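Fanetti Bench Kitchen Kit
For teams teaching household robots to clear up after tea

Home / Robots at home / Training spaces / Fanetti Bench Kitchen Kit

If you've ever tried to teach a two-armed robot to put a mug away in a real kitchen (your own, say, on a weeknight, with the rest of the family wanting to get at the kettle), you'll know why we started building these. The Fanetti is a proper kitchen bench that you can put up in an ordinary office, train on for as long as you like, and take down again when the project moves on. We've been making it at Mistimley for a good while now and we're rather fond of it.

It began as a one-off. Rasa Kazlauskienė wanted a sink her robot could reach into at a sensible height, and Zane Toom, who had fitted out more kitchens than he cared to remember, drew one up for her over a long lunch. She asked for a second with a pull-out rack, a friend of hers asked for the same thing, and by February we had a waiting list and no room left in the workshop.

What we hear most from customers is that they'd underestimated how much the small everyday things matter. A drawer runner that sticks a bit, a tap that gets in the way of an elbow, a mug handle facing the wrong direction: they all turn up in your training runs sooner or later, and we'd much prefer you met them on our bench than in a customer's house.

On the job: benches, sinks and crockery 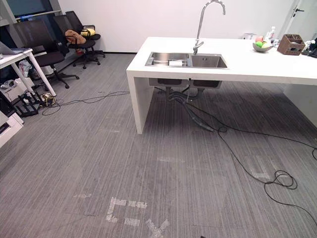
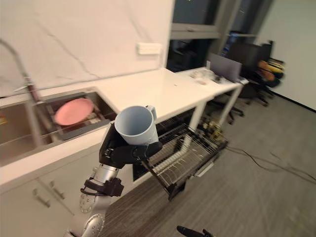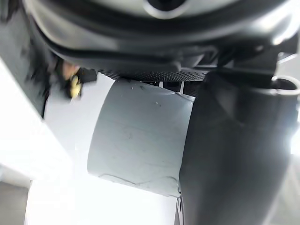

What comes in the kit

Bench carcass and white benchtop, flat-packed, with all fixings
Double-bowl stainless steel sink and gooseneck tap
Pull-out wire dish rack, fitted to the side you nominate
A rack to sit in the sink
Starter box of mugs, plates and cups in mixed colours
Printed set-up guide, plus a card of suggested first tasks

Robots, arms and grippers aren't included. The bench doesn't mind whose you use, and we're always happy to have a yarn about reach and clearances before you order. Send us your arm's drawings if you've got them and Darius Grīnberga will mark up a floor plan for you at no charge.

Size and setting up

The benchtop is 700 mm deep. You'll want 2 people for the assembly, mostly for lifting the top on, and it's a comfortable day's work if you stop for lunch. It will stand happily on carpet tile or a hard floor, but do run a level over it before you fit the sink, and again once the sink is in.

The tap and waste can be plumbed or left dry. Most people leave them dry, at least to begin with, and it's a perfectly good way to work through picking, placing and rack loading. If you do want running water, please get a licensed plumber in and let us know first so we can send the longer hoses.

The Ultum add-on

Ultum is our record-keeping software for the bench. You write out your task list (mug to rack, plate to sink, rack in, rack out), and it keeps each attempt together with your notes, so that whoever comes in the next morning can see where things were left. Žydrūnas Kalniņš wrote it for his own use and it still has a bit of his personality about it. The colours can be changed! It's sold separately, and existing Fanetti owners get the first year free.

From an owner

"We've put over 3,000 attempts through ours and the only thing I've had to replace is crockery. I'd have liked a deeper drawer on the left-hand side, and the guide's page on the rack runners could do with a clearer drawing, but I'd buy it again." Zane Strazds

(The runner drawing has been redone, Zane. A new copy's in the post.)

Delivery and warranty

Kits leave the workshop on a pallet and the driver will ring ahead. Check the benchtop corners before you sign for it, please, as they cop the worst of the trip. The carcass, runners and hinges are covered for 2 years. Crockery isn't covered at all, but replacement boxes are kept in stock and we sell them at cost.

Prices on this page hold for orders placed by 30 September 2018. Ask for the current price list through the enquiry form, and tell us a little about what you're teaching your robot to do. We enjoy reading those.

Enquire about this kit
Download the set-up guide
Back to Training spaces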